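Demonstration collection (robot learning)

Demonstration collection is the gathering of recorded examples from which a robot's control system is trained. Each example, usually called a demonstration or an episode, is a record of one attempt at a task from start to finish. It normally holds the pictures from one or more cameras, the positions of the robot's joints, the state of the gripper, and the commands that were sent at each step. A learning system is then trained to produce similar commands when it meets similar pictures and positions. This form of training is known as imitation learning or behavior cloning.

Methods

In teleoperation, a person drives the robot through the task with a hand controller, a second arm of the same shape, or a headset with tracked grips. Teleoperation gives records in the robot's own terms, and for that reason it is widely used for grasping and placing. In kinesthetic teaching, the person takes hold of the arm and moves it directly. The method needs little equipment, but the person's hands often block the camera views, so the motion is sometimes replayed and recorded a second time.

Scripted collection uses a program in place of a person. The program is given the exact location of each object, which is easy to obtain in simulation and hard to obtain elsewhere. Scripted motions tend to be alike, and small random changes are usually added to the path and the starting position.

Collection in simulation

Many sets are gathered partly or wholly in simulation. Objects can be put back in place instantly, lighting and surface colors can be changed between episodes, and a collision damages nothing. The main drawback is the difference between simulated and physical conditions, often called the reality gap. Contact, friction and soft materials are the usual trouble spots. A grasp that holds in simulation may slip on a physical robot.

Camera placement is chosen before collection begins and is normally kept fixed for the whole set. A fixed camera shows the work area and most of the arm. A wrist camera moves with the hand and gives a close view of the space between the fingers, at the cost of losing sight of things to the side. The two are often recorded together.

Example: the Hakivano set

The Hakivano set is a collection of simulated pick-up episodes prepared by Santino Ulloa and Rania Akl with the Lawal teleoperation program. It contains 3000 episodes recorded by 4 operators. Every episode uses a two-finger gripper and begins with the fingers open. Small objects of irregular shape were included along with smooth, rounded ones, and part of the set was recorded under dim lighting from one side.

The first version was released with notes by Afaf Khoury on file layout and known faults. A revision dated 19/09/2025 removed 110 episodes in which the recorded gripper state lagged behind the pictures. The episode numbers were left unchanged, so there are gaps in the numbering.

Review and labeling

Episodes are commonly checked before use. A reviewer marks whether the task was completed, trims idle time at the beginning and end, and discards records with missing pictures. Failed attempts are sometimes kept in a separate group, where they can be used to train a system that detects failure. Attempts with a mistake followed by a recovery are often kept in the main group, as they show the learner how to return from a poor position.

A short written instruction may be attached to each episode. Wording differs between operators, and some projects correct it to a standard list of verbs and object names.

Limitations

A system trained only on demonstrations has little to guide it in situations the examples do not cover. Operators also differ in speed and in their choice of grasp, and a learner given two conflicting habits may settle on a motion between them that suits neither. Adding more episodes of the same kind does not remove either problem.

See also: Behavior cloning; Domain randomization; Teleoperation; Wrist camera 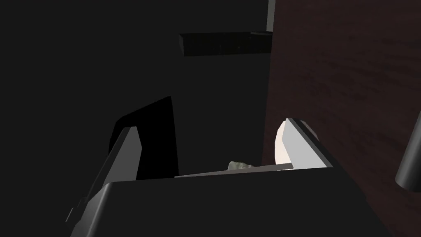
Simulated two-finger gripper with its fingers open and a small, irregular object between them.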